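### 4.2 Buttons, lint and the category of "nearly clean"

The second theme in the diaries was one we had not planned for. Our coding scheme, drawn up in June by people who evidently own very tidy bedrooms, allowed a garment to be clean or dirty. Participants in the Skostham households ignored this from the first page. Of the 1355 diary entries, 380 concerned clothing that had been worn, was not going in the wash, and could not in good conscience go back in the drawer. Aerts and Weldu, coding independently, each invented a third category on the same afternoon and spent the next morning arguing over its name. We settled on "nearly clean", which was the least rude of the candidates.

Shirts dominated this category. A T-shirt was judged quickly, usually by smell, and its fate was sealed. A shirt with buttons was granted something closer to a hearing. Participants considered the collar, the cuffs, who had seen it last and whether those people would be seeing it again. One entry, written at 6:40 in the morning, reads in full: "Black one. Fine if I stay back from the window." We have coded this as a visual inspection.

Colour mattered more than fibre. Dark garments were re-worn more often than pale ones, a finding that will astonish few readers, but they were also the garments most often described as "needing something". The something was seldom washing. It was brushing, airing, a going-over with sticky tape or, in one household, being held out the back door and shaken at the neighbours' side of the fence.
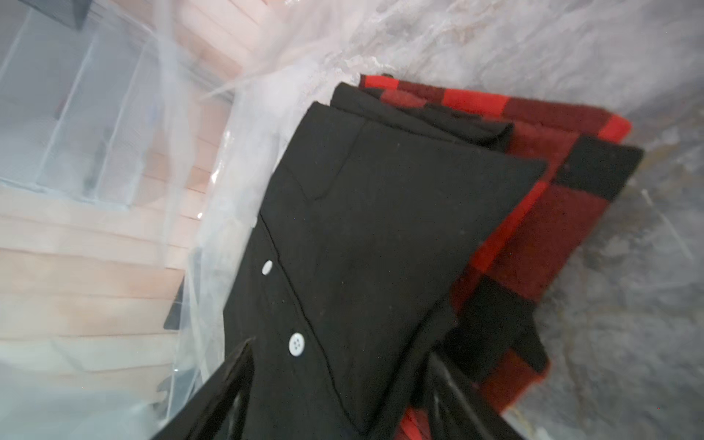 **Figure 3.** Black garment with white buttons, folded, on red-and-black check fabric. A few specks of lint are visible on the cloth.

Why did participants fold a shirt they had no intention of putting away? Folding marked the shirt as still in use, and it kept other members of the household from throwing it in the hamper.

This signalling function came up repeatedly in the follow-up interviews. A shirt on the floor was understood by everyone to be dirty, whatever its owner protested. A shirt on a hanger was clean. The folded shirt sitting on a chair, a blanket box or the end of a bed occupied the ground between, and its position was respected with a seriousness that some participants did not extend to each other's food. In the 22 households, we recorded 14 disputes over a folded garment that had been washed by mistake. The injured party in these cases had received a clean shirt, free of charge and without asking, and was furious.

Wubshet has argued (in the margins of several drafts, and finally in the body of this one) that the anger is reasonable. Washing a shirt overrides a judgement its owner has already made. It also wears the thing out. Participants who mended their own clothes were especially firm on this, and several blamed the machine for loosened buttons with a certainty that we were in no position to test. Replacement buttons were reported to live in a jar, a tin or "the drawer", and to match nothing. Two participants had moved a button up from the shirt tail to the chest and considered the matter closed.

We should be cautious about how far this travels. The Skostham sample was recruited through a notice in the Lemma laundrette, and people who read notices in laundrettes may hold stronger views on laundry than the general population. Zeleke's pilot interviews in Tenard used the old two-part scheme, so any nearly clean shirts there have been filed as one thing or the other and cannot now be recovered. Adugna has offered to go back and ask. The participants have so far been slow to return his calls.

A further limitation concerns the word "folded" itself. Diarists used it for anything from a squared-off stack to a shirt doubled over once on the way past a chair. We had drafted a five-point scale for this, but agreement between coders was poor and feelings ran high, so the analysis in Section 4.3 treats all folds as equal. Readers who fold for a living are asked to bear with us.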